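Notebook, Damasceno apartment, towel-to-basket task
April, entry 4
V. Đorđević, with I. Toledo operating and V. Trindade on logging

Started 8:40. Goal for this site is 300 accepted episodes of "take towel, put in basket," two arms, teleoperated. Came in with 17 from the setup visit. Those were recorded with the old gripper offset, so they go in a separate folder and do not count toward the total.

Zeroed both arms on the stand, then checked the time sync between head and wrist streams. Right wrist was lagging the head by 2 frames. Restarted the capture process on the Perkia box and the lag went away. Did not find the cause. Valquíria will check the offset at the start of each block and write it in the log header.

Exposure is the main problem here. The window side is much brighter than the rest of the room and auto exposure hunts when a wrist turns toward it. Locked it at a value that keeps the fingers and the basket readable and lets the window blow out. Fine for this task, since nothing we label is over there.
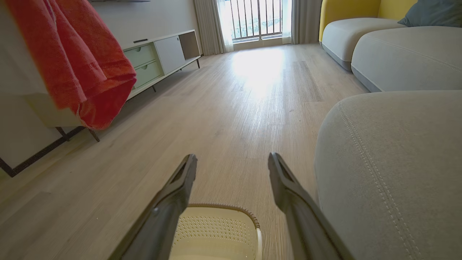
Wrist view, fingers open, basket below. Towel still at left, sofa at right.

Block A, 9:15 to 10:30. Plain version: one towel, basket on the floor by the sofa, operator picks the arm. Ivone kept approaching with the fingers wide and closing late. It looks slow on playback but the grasp point is easy to mark. Asked her to keep doing it that way for the whole block so the style stays consistent. Mixed styles in one block gave us trouble on the Brandale set, where the policy averaged two approaches and closed on air.

Rejected 13 in this block. Reasons as logged: towel caught on the rim and pulled the basket along, operator paused too long in mid-episode, release outside the basket. I left the rim catches in a "recoverable" folder. Rosângela wants them for the correction set and asked that we stop deleting them.

Start pose drifted over the block. By the end the arms were beginning lower than the reference. Reset script now refuses to arm the recorder until both wrists are within tolerance of the saved pose. 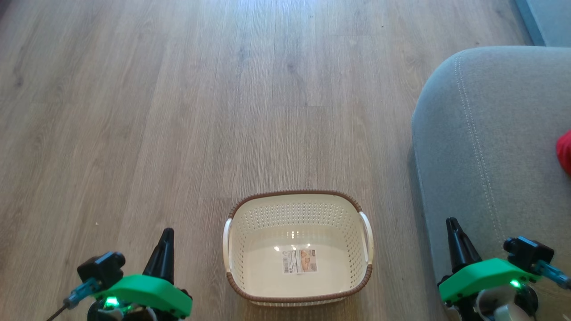

Basket position needs more spread. In block A it moved very little between episodes, and a policy trained on that will learn a place on the floor instead of a basket. From block B on, Valquíria shifts and turns it before each start according to the list Abilio generated. The product sticker is still on the inside bottom, and it has to come off or stay on for the entire site. I would take it off. It is a high-contrast patch in the middle of the target, and the model could latch on to it and then fail on any basket without one. Against that, block A already has it. Decision: leave it for block B, remove it before block C, flag the change in the metadata. Lisa has a field for object changes, use that and not the free text.

Also for block B: keep both grippers in the head view at the start of each episode. The annotation tool takes its first alignment from them and drops the episode if one is missing. Lost a few that way on the last site and only noticed at upload.

Block B, 11:05 onward. Added the regrasp variant. Operator takes the towel with one hand, passes it to the other, then goes to the basket. Handover is the hard part. If the receiving gripper closes before the giving one is well clear, the cloth bunches between them and we get a force spike on the left side. Raised the current limit slightly and asked Ivone to hold still for a beat before each release.
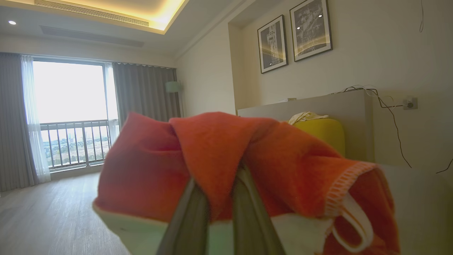

Thick folds close differently from a single layer. With several layers between the fingers the position reading settles well short of closed, and the success check reads that as a stalled grasp. Changed the check to use current plus position. Reran it over the block A files and the false stalls are gone, with no new misses in the ones I opened by hand. Abilio should look at the threshold before it goes into the shared branch.

Open items
Frame lag on right wrist, cause unknown. Abilio.
Sticker off before block C, flag in Lisa. Valquíria.
Move rim catches to the correction set, rename to match. Rosângela.
Ask Brandale for the finger pad wear numbers again.
Second operator for the regrasp variant, otherwise everything is Ivone's timing.

Stopped 12:50 for upload. Block C after the disk is clear.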